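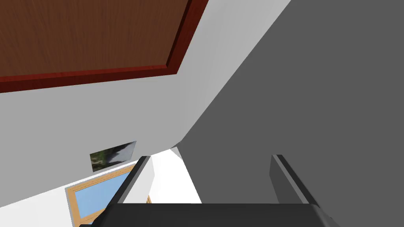 Brown wood with a darker molding, set against a white wall.

The Return of the Interior Door

For two decades, builders in Tornerham removed as many inside walls as the structure would allow. Kitchens opened onto living rooms, and hallways were treated as wasted space. That preference is now changing, and the humble interior door is back in the plans.

The Gidness Housing Institute reviewed 167 home renovations completed in the district since January. Owners who added a door most often gave noise as the reason. Many work from home at least part of the week, and a household with two people on calls at once soon finds the limits of an open floor plan. Heating costs were also mentioned, particularly in older houses on the north side.

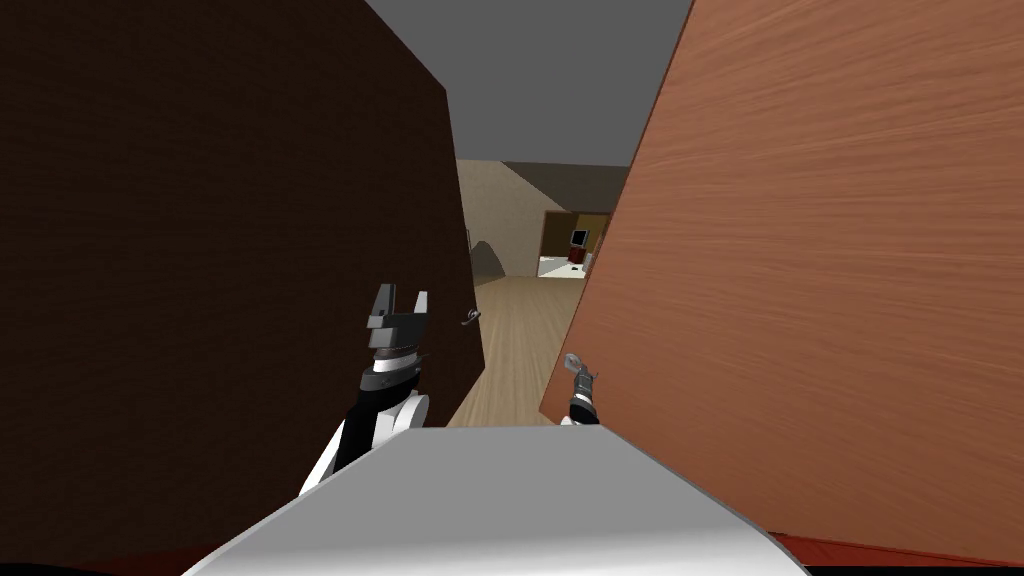
Suppliers have noticed the shift. Cinetti, a family-owned millwork company, reports that solid doors now outsell hollow ones in its showroom, although they cost more and require stronger hinges. The company advises customers to measure each opening at three heights, as few older frames are truly square. Dark finishes remain popular, but they show dust and need regular care.

Placement deserves as much thought as material. The design firm Kandasamy recommends that doors facing each other across a narrow hall be hung to open into their rooms. It also asks clients to live with a plan taped on the floor for 7 days before any wall is framed. Several have moved a doorway as a result, and one gave up a planned closet to keep the hall wide enough for a wheelchair.

The Institute will accept further renovation records from Tornerham homeowners through the end of the year.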